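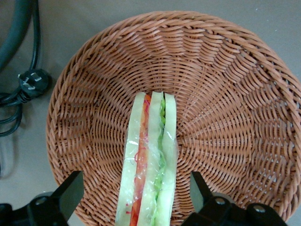
Chapter 2
Getting a Musical onto the Screen

I fell for film musicals the wrong way round. I saw the screen version of Flellelley at the age of eleven, learned every word, and only found out years later that it had been a stage show first. When I finally got a ticket for the theatre I spent the whole first act waiting for a song that the film-makers had written themselves. I was furious! So this chapter is partly me making peace with that evening.

What changes when a show leaves the theatre? Start with distance. Someone in the back row of a house with 2,000 seats can't see an actor's eyes, so the voice and the arms have to do the work. A camera can sit right beside a face, and a number that brought the roof down on stage can look like shouting. The big ballad in Karenar is my favourite case. On stage it's belted out to the gallery. In the film it's nearly whispered on a night bus, and I still can't decide which I like more (ask me again on Wednesday).

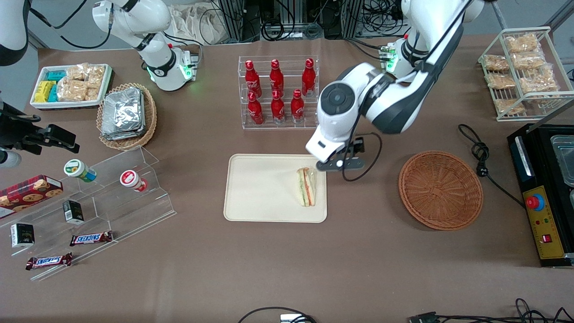

Fig. 2.1 Coca-Cola bottles in a clear rack, with a sandwich and pastries on the same table.

Then there's the interval. A stage show builds to a cliffhanger, sends 600 people off to the bar and starts again with something cheerful. Take the break out and those two songs end up back to back, which can feel very odd indeed. The makers of Nông dropped the cheerful one. The makers of Tranditz kept both and put a long train journey between them – I think it drags, but plenty of my students disagree.

We'll look at all four titles in this chapter, beginning with Flellelley. Before you read on, pick a musical you know well and write 500 words on how you'd film its opening number. Keep the page somewhere safe, as you'll be rewriting it when we get to dance.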